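3.2 Sorting loose cord by color

I'll start with the part of the study that ate most of my Sunday. In the Stetden round I had been working with boxed parts (easy, flat, they stay where you put them), and for this section I wanted the opposite: stuff that has no shape of its own. So everything in 3.2 is cord and wire, sorted into open plastic baskets by color. The rule I took from the Sistcombe pilot was as plain as I could make it – one color, one basket, and a piece counts as sorted only when all of it is inside the rim.

That last bit sounds fussy, but it matters a lot. A loose piece spreads out in every direction once it's on the floor, and the place you'd like to grab it is hardly ever near its ends. Figure 4 is a good case, and I kept coming back to it when I was writing up the scoring. 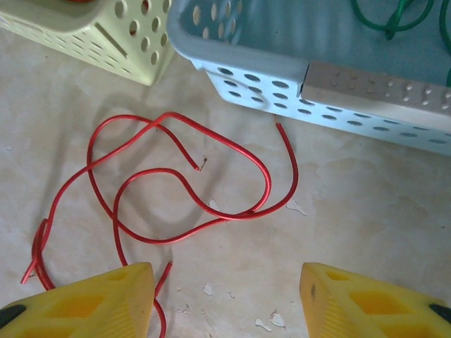 Figure 4. Red wire in loose loops on the floor, next to the baskets. A little bare copper shows at one cut end.

My first scoring sheet had just two outcomes, in or out, and it was hopeless! Long pieces kept landing in between. I ended up with seven outcomes, which was too many for me to remember, and then cut back to the version in Table 2, where "over the wall" gets its own row. I'm fond of that row. In the Kouris trials, which used much stiffer cable, it would have been close to empty, but with thin soft cord it fills up fast, and you can probably see why.
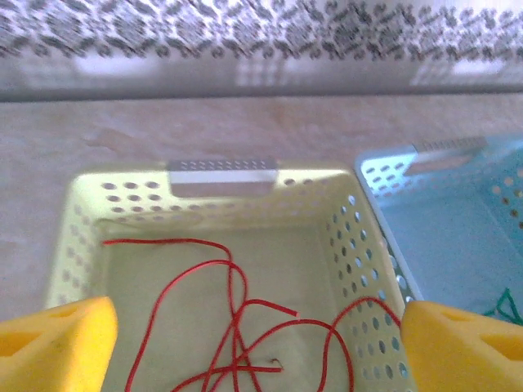
Stetden, July

Notes from the second round. I went back to the same rule but wrote a line or two about each piece as well as giving it a score, and the notes turned out more useful than the numbers. Pieces that lie in wide loops are the ones I'd most expect to hang over a side, and a tight bundle is much kinder to whoever is sorting. Perforated walls add a problem of their own, as a thin end can find a hole (the Jellix protocol asks for solid tubs, and I now understand the appeal).

Color was the other thing I underestimated. Red is no trouble at all against beige. 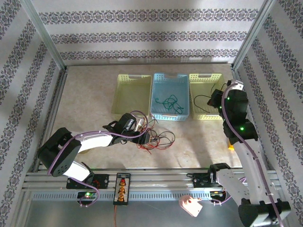
Dark green and black are much harder to tell apart once they're tangled up together, and I changed my mind about a few pieces between the first look and the second. I've left both readings in the table and marked the later one with a star. Where a tangle had more than one color in it, I scored each color separately, so one handful can take up two rows. The totals in 3.3 are therefore counts of colors, and they run a little higher than the number of pickups.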